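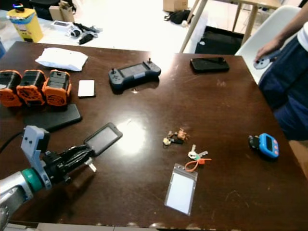
How often should the finger pads be changed on a gripper that does small-object work all day?

Go by wear and check every 1,000 cycles. When the texture at the tip has gone smooth enough that a key slides under a light pull, change both pads as a pair, even if the other one still looks good.

That is the short version for Anum, who asked off list. The rest is for whoever looks after the Olletti arm next, and it also covers Marcelino's message, which I have left in below.

On 21/02/2026 Marcelino Sales wrote:

> The arm at Grarnden has started dropping keys again. It closes on them fine on the table but loses them when the wrist turns past vertical. Ruxandra raised the grip force two steps and it got worse. Wellington thinks the wrist camera has moved, because the finger sits further to one side in the view than it does in the setup sheet. Log says 622 cycles since the last pad change. Do I send the whole gripper back to Dravmont or can this be done on the bench?
>
> Also, who has the short hex driver?

Marcelino, do it on the bench. Dravmont will only swap the finger assembly and charge you for the calibration, and you have to calibrate again anyway once it is back on your mount.

First put the grip force back where it was. Raising it makes thin things roll out toward the tip. If Ruxandra still has the old value written down, use that. If not, start at 11 on the force setting and go up one step at a time.

Then take the pads off. Two screws on the back of each finger, and the pad slides out toward the tip. Do not pry it from the side, the channel edge will chip. Clean the channel with alcohol and a lint-free cloth and let it dry before the new pad goes in. I have seen three people now put a pad in over old adhesive, and it sits high at one end and the fingers meet unevenly.

Push the rubber tip cap on last. It should go all the way down with thumb pressure. If it doesn't, the pad is too far forward.
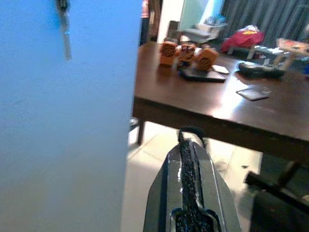 After that, run the empty close test before you try any object. Close slowly, hold, open, and do it 24 times. Watch the position readout at full close. It should come back to the same value each time. If it creeps, the screws are loose or the pad is still seating, so tighten and run the set again.

Wellington may be right about the camera. The bracket can shift if someone picks the arm up by it, and I would check that before blaming the pads for everything. Loosen the bracket, line up the fingertip with the mark on the setup sheet, tighten, and redo the hand-eye calibration. Save it under a new name. Last August somebody saved over the good one and Gleice Furtado had to rebuild it from a printout.

Look at the cable while you are there. It needs enough slack to let the wrist go through its full turn both ways. A cable that pulls near the end of travel gives you a small jerk, and that alone can lose a key with good pads on. Turn the wrist by hand with the power off and feel for it.

For the object test, start with a flat card, then something with a little thickness, then keys. Keys on a shiny tabletop are the hardest of the lot, partly for the grip and partly for the glare in the wrist view. If the camera settings are on auto exposure, fix the exposure before you calibrate. The Xavier box keeps its own copy of the camera settings and loads them at boot, so change them there too or you will be doing it again after the next restart.

Write the cycle count in the log when you finish and set the counter back to zero. I would also note the force value, which the current log has no column for. Gleice, can you add one?

I have four spare pads of the old type here and can mail two. The newer ones fit the same channel but they are a bit thicker, so do not mix them on one gripper.

The short hex driver was in the lid of the gray toolbox when I left. If it isn't there, ask Anum.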